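Filed under: Student Work / Geography and Environment

Rainwater Use at Home in Ukbridge

For our project we looked at how households in Ukbridge collect and use rainwater. We left survey forms at 500 homes and got 149 back. Most replies came from the older streets near the Tostance road, where the gardens are bigger.

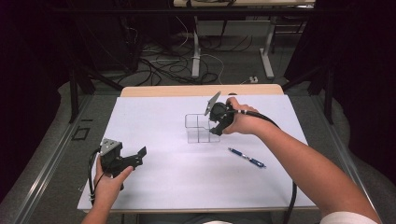 The most common setup was a single barrel fed by one downspout. People used the water for vegetables and flower beds, and a few washed cars with it. Several said the barrel ran out in August - the same time they needed it most.

We also read the meter at the Matubbar community garden. It used 3,307 gallons of tap water the summer before its tank went in and 2,068 gallons the summer after.

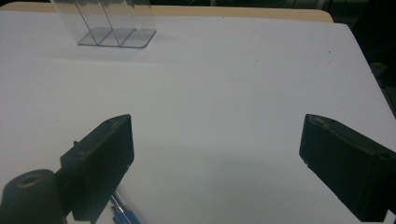 Why didn't more homes have a barrel? Cost was the main reason given, followed by renters not being allowed to change the gutters.

Our survey left out apartments, so the results only apply to houses with yards.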